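Category: Home & Shop Builds > Simulation > Gripper and Wrist Camera

Ticket: Simulated grasp reports contact, arm never closes
Opened by: Balakrishnan Menon
Status: Resolved, one item left open

Setup. Home-built arm on the bench in the garage, two-finger parallel gripper, wrist camera mounted behind the palm and looking out past the fingertips. The simulated copy runs on the Kavar physics package with a grayscale render for the wrist view. Control code is my own, a fork of the Gukero sample controller. The real arm is powered down for all of this. Everything below is in simulation unless it says otherwise.

Symptom. The approach move runs to the end. At the pre-grasp pose the controller logs "contact, both pads" and goes to hold. The finger joints stay at full open. The gap between the pads is clearly wider than the part, so a contact on both sides is wrong on its face. Repeats on every run from the same start pose.

Expected. Fingers close until pad force passes the threshold, then hold.

Tried first, no effect:
- Raised the force threshold from 2 N to 4 N.
- Swapped the finger joint limits back to the values in the stock Gukero file.
- Cleared the mesh cache and restarted the simulator.
- Ran with the camera node off, to rule out timing.

The threshold change should have done something if the pads were really pressing on anything. It did nothing at all, so I stopped looking at force and started looking at where the contact flag comes from.

Thursday, 9:40 p.m. Dumped the contact pairs at the pre-grasp pose. Three pairs listed. One is palm to rack, with a small penetration. The other two are left pad to palm and right pad to palm. Those two are self-contacts and should be filtered out. They were filtered until I re-exported the gripper last week, when the pads became separate bodies and got new names. The filter file still had the old ones.

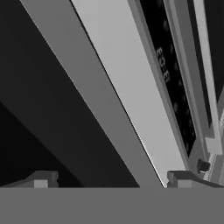 Fixed the names in the filter file and ran again. The two self-contacts are gone. The controller no longer goes to hold early, but now the fingers start to close and stall partway. Joint effort goes to the limit and sits there. Same stall with the part removed, so the part isn't the thing in the way.

10:15 p.m. Turned on the collision shape overlay. The visual meshes for the fingertips have the stepped notch. The collision shapes don't – the exporter wrapped each fingertip in a single convex hull, and the hull fills the notch. That puts solid volume where there should be clearance, and the hulls hit the palm guide before the pads get anywhere near each other. Ó Súilleabháin in the shared workshop had the same trouble with a hooked finger and sent me his decomposition settings. His limit of 300 vertices per hull was more than I needed, but it loaded fine and I left it.

Split each fingertip into two boxes plus one hull for the slope. Stall gone. Fingers close fully with nothing between them.

Remaining contact: palm to rack. This one is real. The pre-grasp pose was taught with the old, shorter fingers and carried over without a check. With the current palm offset the target is too deep. Backed the pose off by 3 mm along the tool axis and the pair dropped out of the list.

Result after all changes: contact flag false at pre-grasp, fingers close on command, pads register force on both sides, hold works. Almost every start pose I tried gives the same result. The exception is the one that comes in low from the right, and it fails on reach, a separate matter.

Files changed: contact filter, gripper collision model, pre-grasp pose table. The visual meshes were left alone.

Still open. The exporter gives no warning when it drops a named body that the filter refers to. I'd like a startup check that compares every name in the filter file against the loaded model and stops on a mismatch. If anyone has done this for the Zukberg gripper files, which use the same format, please attach the script. The real arm stays off until the new pose table has been read back and compared line by line.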